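Nikzad dining table, 3 months in

Oct 10, 2024

Ordered from the Brernedton store after Nazanin Soltani would not shut up about hers. Delivery was fine, two guys, left the box in the hall. Took me an evening to put together, one bolt hole slighty off. Called Finent for a spare leg bracket, came in a week.

Pale wood, wavy grain, catches the light. Love it. Goes with everything. Seats four ok, six if you like each other.
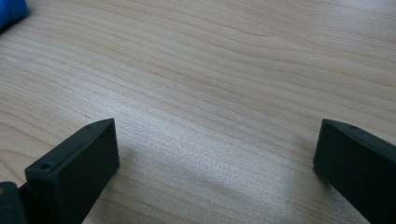 Gripes

Wobbles on tile. Felt pads fixed most of it. The instructions are terrible, skip step 3 and do it last. Coasters always, my sister forgot once and I spent $36 on oil and sandpaper. Also no leaf, wich the Fuda one has for $50 more.

Would buy again, probaly on sale in January.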